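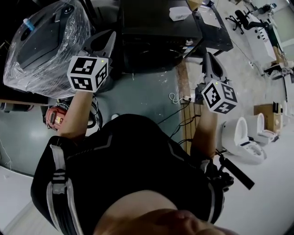
About us

Plevdale is a shared workshop in Dramden. Started by Leif Hedegaard and Maarja Lill, who wanted to build a robot at home and ran out of home. Now 18 members, one long build, lots of wire.

What we're making: a two-arm helper that can pick up household stuff and put it back where it goes. We do the tasks by hand first, with hand-held grippers, then the arms get to try. 446 runs saved so far. Goal is 684 before winter, we're a bit behind.
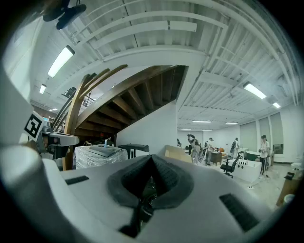
Bogdan and Grigore Căpraru do the wiring and most of teh printing. Veronica Mihăilă writes the code, ask her about the left wrist at your own risk.

Want in? First visit is free, no experiance needed. Bring closed shoes. Evenings are best, email before you come so the door is open.

Page updated September 29, 2024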